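Kitchen robot trainee stops work to face the wall

RENTON - A household robot that was supposed to spend the night learning to load a dishwasher spent most of it pointed at a painting instead, and its makers have delayed a software release while they work out why the safety checks had no objection.

Flodstead, which writes control software for home helper machines, said on 2025-05-21 that the fault turned up in an overnight batch of 66 simulated kitchen runs. In 49 of them the virtual robot tipped its head camera up and to one side shortly after starting, held it there, and reported that all was well.

No dishes were harmed. The dishes, like the kitchen and the robot, exist only in software. The worry is what the same code would do in a real house, where a machine that can't see its own hands may still be holding a casserole.

"It wasn't crashing, which would have been polite," said Gerardo Quiambao, who runs simulation testing at the company. "It went on sending arm commands the entire time. It just wasn't looking at anything the arm might run into."

The release, known in-house as Osagie, had been due to go to 2 test homes this month. It is now expected in August.
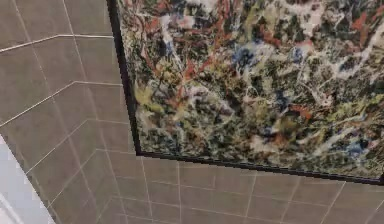 Home Robotics | Faults and Recalls

The view saved from one of the affected runs shows the lower left part of a black-framed abstract, all drips and splatters, on a wall of greyish-taupe tile. Neither the arm nor the gripper appears in it. As a record of an evening's housework it is thin, though the blue bits are nice.

Quiambao's team traced the trouble to a feature called Irnard, which steers the camera toward whatever part of the room the robot finds hardest to make out. In a plain test kitchen that usually means a cluttered counter or the back of a cupboard. The newer kitchens were decorated to look more like places people live, and the feature met modern art for the first time.

"It wants detail, and there is a lot of detail in that picture," Quiambao said. "Every time it looked, it decided it needed to look some more. I have relatives who do this in museums."

The second half of the fault is the part the company is taking seriously. A watchdog program is meant to freeze the arm whenever the gripper leaves the camera's view for more than 2 seconds. It checked that fresh images were arriving, and they were. It did not check what was in them. In the worst run the arm made almost 2,000 small movements unseen, several of them through the side of a cabinet.

Under the revised version, the arm stops when the gripper can't be found in view, and the camera has to return to the work area before anything moves again. Irnard has been switched off during lifting and carrying. It will still be allowed to look around while the robot is parked.

Flodstead said no machine in a customer's home had been running the faulty code. Owners on the current release don't need to do anything, and may leave their walls as they are.

The failed runs have been kept as a standing test that every later version must pass. The painting stays up in the simulated kitchen. Quiambao said a colleague had suggested replacing it with a calendar, and had been asked to go and fix the watchdog.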